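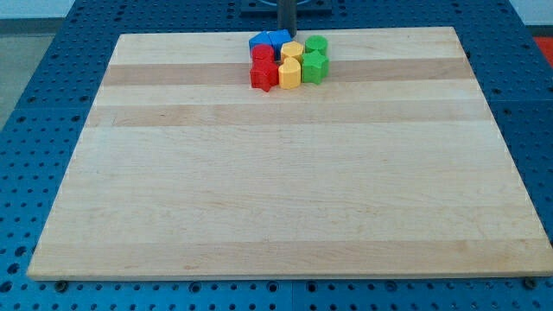
Lemieux Family Center Adds Wooden Blocks to Its Lending Shelves

The Lemieux Family Center will begin lending sets of colored wooden blocks to member households in August, following a grant of $2000 from the Barnora Fund. The center's toy library has lent puzzles and picture books for several years but has not offered building toys until now.

The new collection includes blocks in blue, red and yellow, among other colors. Cylinders are included, as are less common shapes such as a red star. 

"Parents have asked us for toys that can be used by a two-year-old and a five-year-old at the same table," said Vernon Gosselin, director of the center. "A younger child will stack them or carry them from room to room. An older one will sort them by color, and then by shape, and then start an argument over which way is correct."

The center plans to have 100 sets ready by opening day. Households may borrow one set at a time for a period of three weeks, with one renewal if no other family is waiting. There is no charge to members. A missing block should be reported when the set is returned, and families will not be billed for single pieces.

Sets will be handed out at the front desk in cloth drawstring bags. A printed card inside each bag lists the shapes and colors that belong to it, along with cleaning directions. Blocks should be wiped with a damp cloth and left to air dry. They should not be soaked or placed in a dishwasher.

The same blocks will be used in the Ponen Room during the morning play hour, which is open to children under six and an accompanying adult. Play hour begins at 9:30 a.m. — doors open 15 minutes earlier — and registration is not required. Older brothers and sisters are welcome when school is out.

A second round of purchases is under review. The center has set aside $1000 for replacement pieces and for a small number of larger sets intended for home day care providers in the Wernum neighborhood. Providers who wish to be placed on the list may leave their name and license number at the front desk.

Membership forms are available at the center during regular hours. Current members do not need to reapply in order to borrow from the new collection.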